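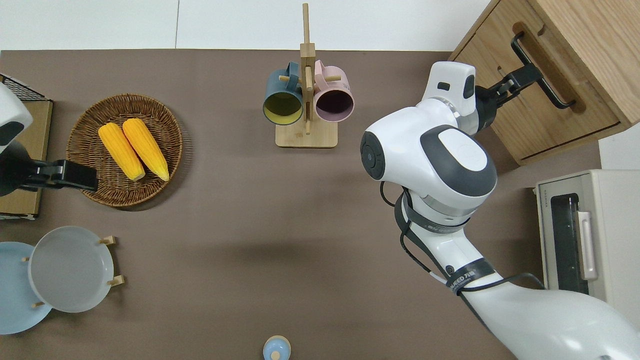
마지막 수정: 2024. 11. 11.

서랍 하나 여는 데 석 달을 썼다고 하면 다들 웃는다. 웃어도 된다. 나도 처음엔 주말 두 번이면 될 줄 알았으니까!

공유 작업실 한쪽에 테이블을 놓고 부엌 흉내를 내기 시작한 게 시작이었다. 컵걸이, 접시꽂이, 옥수수 담은 바구니, 오븐 토스터, 그리고 문제의 나무 서랍장. 양팔 로봇 이름은 Jirko라고 붙였다(별 뜻은 없고 부르기 편해서). 같이 만드는 Rodrigo Aguiar는 컵부터 하자고 했고 나는 서랍부터 하자고 우겼다. 내가 이겼는데, 이긴 게 잘한 일인지는 아직도 모르겠다.

내가 하고 싶은 얘기는 이거다. 집에서 로봇 만드는 사람들이 부엌을 너무 빨리 치워 버린다. 영상들을 보면 흰 책상 위에 블록 하나, 끝. 그렇게 해서 성공률이 높게 나오면 기분은 좋다. 나도 그 기분 안다. 그런데 우리 집 부엌에는 그런 책상이 없다. 손잡이 옆에는 늘 뭔가가 있고, 팔꿈치가 지나갈 자리에는 컵이 걸려 있다. 그러니까 서랍만 열 거라도 컵이랑 접시는 그냥 올려 두고 했으면 좋겠다. 처음부터.

물론 대가는 있다. 우리가 사람 손으로 팔을 움직여 가며 모은 시연이 600개인데, 그중 141개는 버렸다. 컵을 건드린 것, 손잡이를 비스듬히 물고 당긴 것, 내가 재채기한 것(진짜다). 블록 하나짜리 책상이었으면 훨씬 덜 버렸을 거다. Rodrigo는 그날 말없이 커피만 마셨다.

그래도 나는 버린 쪽에서 더 많이 배웠다. 손잡이를 잡는 것보다 잡은 다음이 어렵다는 것도 그때 알았다. 서랍은 곧게 나오는데 팔은 자꾸 호를 그리고 싶어 한다. 조금만 틀어져도 레일이 뻑뻑해지고, 힘을 더 주면 서랍장이 통째로 따라온다. 결국 서랍장 바닥에 미끄럼 방지 패드를 붙였다. 이걸 반칙이라고 하는 사람도 있던데, 글쎄, 집에 있는 서랍장은 원래 안 움직이지 않나?
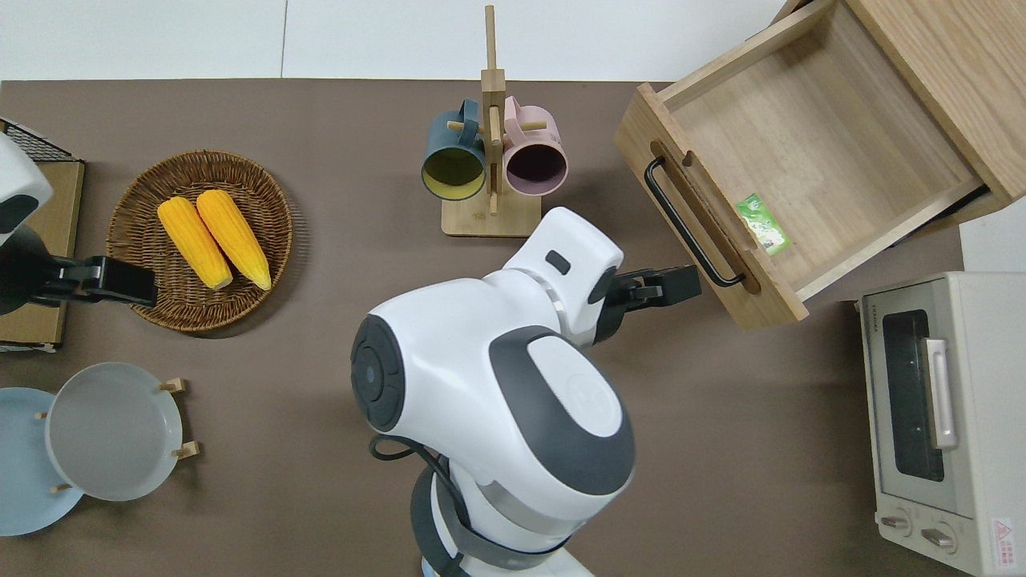 열린 서랍과 Jirko의 오른팔. 안에는 초록색과 흰색이 섞인 작은 봉지가 하나 들어 있다.

옆 작업대를 쓰는 Eoin Gilmartin은 생각이 정반대다. 쉬운 것부터 완벽하게 하고 하나씩 늘려야 한다는 쪽. 논리로는 그 말이 맞을 수도 있다. 그런데 내가 본 개인 프로젝트 중에 그 '하나씩 늘리기'까지 간 게 몇 개나 되나 싶다. 블록에서 잘되면 사람은 지친다. 영상 올리고, 칭찬 좀 듣고, 다음 프로젝트로 넘어간다. 나도 지난번에 만든 팔을 그렇게 창고에 넣었다.

또 하나, 시연 숫자 자랑은 좀 그만했으면 한다. 1,000개를 모았다는 글을 읽고 기가 죽었다가, 전부 같은 위치 같은 조명이라는 걸 보고 김이 샜다. 우리는 수가 적은 대신 바구니도 옮기고 접시도 옮기고, 해 질 녘에도 찍고 형광등 아래서도 찍었다. 귀찮다. 정말 귀찮은데, 그 귀찮음이 집에서 만드는 사람이 제일 잘할 수 있는 부분이라고 생각한다. 어차피 마감도 없잖아요, 우리.

다음은 컵이다. Rodrigo가 드디어 자기 차례라고 아주 신났다. 나는 3월까지 걸린다에 걸었고, Rodrigo는 연말이면 끝난다고 했다. 진 사람이 새 그리퍼 패드를 사기로 했다.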